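# Gathering suturing demonstrations for a two-arm policy

Project report, submitted 20/03/2019
Dale Pelletier and Audrey-Anne Beaudoin

## 1. Aim

The project set out to record a set of suturing demonstrations good enough to train a learning system on single stitches. Training itself is the subject of a separate report. What follows covers how the examples were gathered, how they were labelled and which of them were thrown out.

The target was 300 usable stitches. We reached it in the last week of recording, from 916 attempts.

## 2. Recording

All attempts were made by the two authors, working from the operator console with both arms under direct control. Neither of us has surgical training. We practised for most of January before any attempt was kept, and the practice data was deleted.

The Pilenura logger stored the joint angles of both arms, the jaw openings, the foot pedal state and the endoscope video. Each stream carried its own clock. In the first batch the video lagged the joint data by a varying amount, and that batch could not be repaired. From the second batch on, the operator closed and opened both jaws once before starting, and the streams were lined up on that movement.

An attempt began with both instruments in view and ended when the operator pressed the pedal. Attempts were not stopped early for mistakes. A dropped thread followed by a clean recovery was kept and marked as such, as the policy will need examples of getting out of trouble. 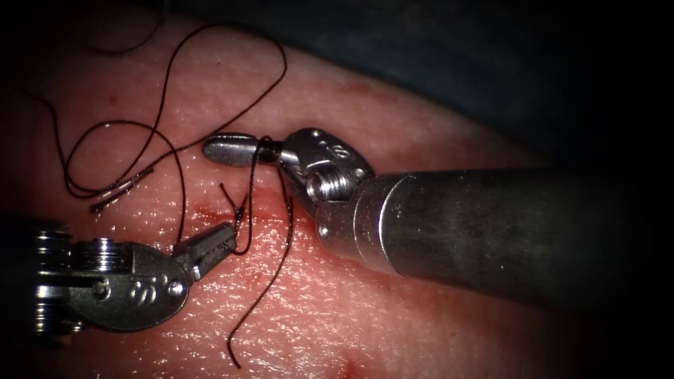 Slack thread was the hardest part of the work to make consistent. When a long length is left lying in loops over the tissue, the next grasp depends on how the loops happened to fall, and two operators will choose different places to take hold. We agreed on a rule after the third batch: grasp the strand a short distance from the tissue edge and leave the loops alone unless they cross the stitch. Attempts made before the rule have a separate tag.

## 3. Labelling

Each attempt was split into phases by hand in the Druvemar viewer:

- approach
- needle drive
- needle release and regrasp
- thread pull
- tensioning

Both authors labelled the same trial batch to compare results. Agreement was good on needle drive and poor on the border between thread pull and tensioning. We now place that border at the first frame in which the tissue edge moves towards the instrument. This is still a matter of judgement where glare hides the edge.

## 4. Rejected attempts

Attempts were rejected for three causes: a gap in the joint data, an instrument leaving the view during needle drive, or a torn tissue edge. The second was by far the most common. Moving the endoscope back slightly would have helped, but the thread then became too thin to follow in the video.

## 5. Known weaknesses

Both operators are right-handed and nearly every needle drive runs right to left. The lighting was never changed. More than 3,000 phase labels exist, but the regrasp phase is short and makes up a small share of the recorded time – a policy trained on plain frame sampling will see little of it.

The next batch should include left-handed drives and at least one operator who has not read our thread rule.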